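# How to answer when the congregation asks "is meditation the same as prayer?"

**sangwook_ahn**

Good evening to all. My name is Sang-wook Ahn and I lead a small study group at a New Thought church in Ustville. We meet on Sunday after the service, in the side room. English is my second language, so please forgive me if some words are not exact.

In May I started to read with the group a little book by a minister named Kyei. It has only 100 pages, but we move slowly, two or three pages in one meeting. In the second chapter the author writes that silent meditation is "the listening half of prayer." One older lady in our group did not like this sentence. She was brought up Catholic and she says that prayer is when you speak to God and God is somebody. When she sits in silence she feels alone, and she does not want to call it prayer. Another member said the opposite, that spoken prayer feels to him like begging, and he stopped doing it years ago.

I tried to answer both and I think I satisfied neither. I said that in our teaching God is not far away, so speaking and listening happen in the same place. The lady told me politely that this is a nice sentence but it does not help her on Monday morning.
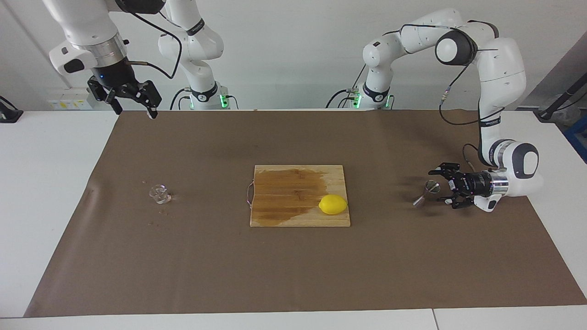 So I would like to ask people who have led such groups for longer than me. Do you teach a difference between the two? And do you let each person keep their own word for it, or do you try to bring the group to one understanding? I am a little afraid that if everyone keeps their own word, we are only reading next to each other.

I already looked in our hymnal and the old lesson sheets from the Bruvent summer school, but they use both words freely, sometimes in the same paragraph.

---

**quietpew2326**

They are the same thing. Everything is prayer. Washing dishes is prayer. I would not spend a meeting on it.

---

**M. Urnov**

I led a group of this kind for many years, first in a Methodist church and later in a Unity one, so I have met your older lady more than once, under different names.

My advice is to leave the definition for a while and ask each person to tell what they do. I mean the practical side: do you sit or kneel, are your eyes closed, do you use words, do you finish with "amen" or do you just get up. When I did this, I found that people who disagreed strongly about the word were often doing nearly the same thing. The man who never prays may say "thank you" in his head before he sleeps. The woman who dislikes silence may stop for a long breath after the Lord's Prayer - and in my old group we used this breath as the bridge.

What we did was simple. One person read a psalm aloud, slowly. Then we stayed quiet for two minutes, with a watch on the table. Then whoever wanted could say one sentence, addressed to God or to no one. I never asked them to explain to whom. After some weeks the lady in my group said the silence was less lonely when it came after spoken words. She still did not call it meditation, and I did not ask her to.

About your second question, I would let them keep their words. A group which reads the same page and argues about it is already reading together. But I would ask you to be careful with one point. If she says that God is somebody, please do not correct this with a principle from the book. For her it is not an opinion, it is who she talks to when she is sick or worried. Many New Thought teachers speak of God in a personal way and in an impersonal way, and you can show her both without choosing.

If your group likes the old Christian writers, Brother Lawrence is short and very easy to read. He talks with God all day in the kitchen, so perhaps the person above me has also read him.

---

**sangwook_ahn**

Thank you both. I will try the psalm and the two minutes. Psalm 46 seems a good one to begin with, because it has the line "Be still, and know that I am God," and she knows it by heart in an older translation. I will ask her to be the reader.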